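Chapter 4
Hiring Out Furniture: What the Customer Is Paying For

I started in furniture hire on a Wednesday, carrying trestles up the back stairs of a hotel in Denau, and I thought the job was lifting. By the evening I'd learnt that most of it is arithmetic – how many pieces go out, how many come back, and who pays for the ones that don't.

In this chapter we'll look at how a hire firm prices a table or a chair. You already know from Chapter 3 what it costs to buy stock. Now we ask how often a piece has to leave the warehouse before it has paid for itself, and what happens to that sum when a leg gets bent or a top gets scratched.

I'll use two firms all the way through. Truvton hires to offices and keeps 154 tables. Barrios does weddings, owns 117, and is run off its feet in June (I've never seen so many people cross about tablecloths!). Their price lists look nearly the same, but their costs don't, and I'd like you to have a guess at why before you turn to section 4.2.
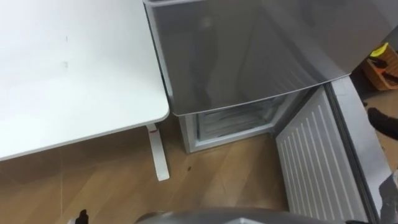

Tahira Dogar thinks beginners always set the hire price too low, as they forget the van, the cleaning and the weeks when nothing goes out at all. I think she's right, and I did it myself for over 28 months.

Have a calculator handy for the next section. We begin with a plain folding table, hired out 30 times.

4.1 The life of a table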